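Pairing Range of a Low-Cost Bluetooth Wristband

By Rhys Mahuika and Tane Rutherford
July

1. Purpose

The project measured how far a wristband can be carried from a phone before the link drops, and how long the phone takes to reconnect. The band under test was the Velteck Druditz, bought at retail. The comparison unit was a McAlister band with the same claimed range of up to 40 meters.

2. Method

The phone was fixed to a stand at chest height in the Pirwood corridor. One of us wore the band and walked away at a steady pace until the phone reported a lost link. The distance was read from floor marks. Each band was walked 200 times, half with the wrist facing the phone and half with the body in between.

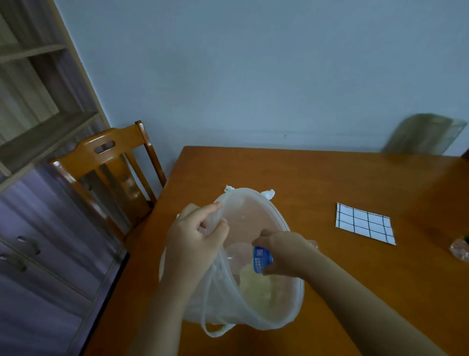

Reconnect time was taken from the phone log, which records events in milliseconds. A run was thrown out if another device joined the phone during the walk. Small movements of the wrist change the signal, so a third set of runs used ordinary hand tasks in place of walking. One of these was clearing up: one hand holds a thin plastic bag open by its rim while the other lowers a small item into it. Both wrists stay bent and close together in this position, and the band is partly covered by the forearm. The task was repeated 200 times per band at a fixed distance from the phone.

3. Results

With a clear path, the Druditz held its link for the full length of the corridor in most runs. With the body in between, it dropped well short of the claimed range. The McAlister band showed the same pattern but dropped later. In the hand tasks neither band lost its link, although signal strength varied more on the Druditz.

Reconnect time was under 500 milliseconds for the McAlister band in nearly all runs. The Druditz was slower and less regular. Its slowest reconnects came after the longest dropouts.

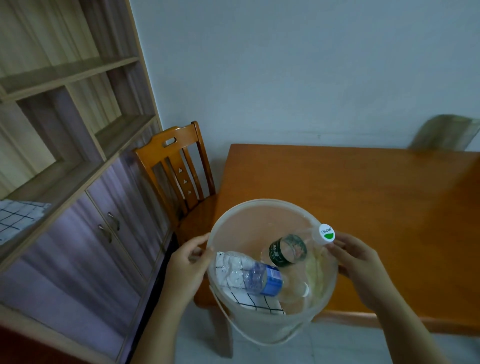
The slow cases were checked against battery level and no link was found. They did line up with the screen being off, which suggests that the band lowers its radio activity to save power. We could not confirm this from the manual.

4. Limits

Only one unit of each band was tested, with one phone. The corridor has metal doors on one side, and reflections from them may have raised the clear-path figures. An outdoor test was planned but not carried out. Raw logs are in Appendix B.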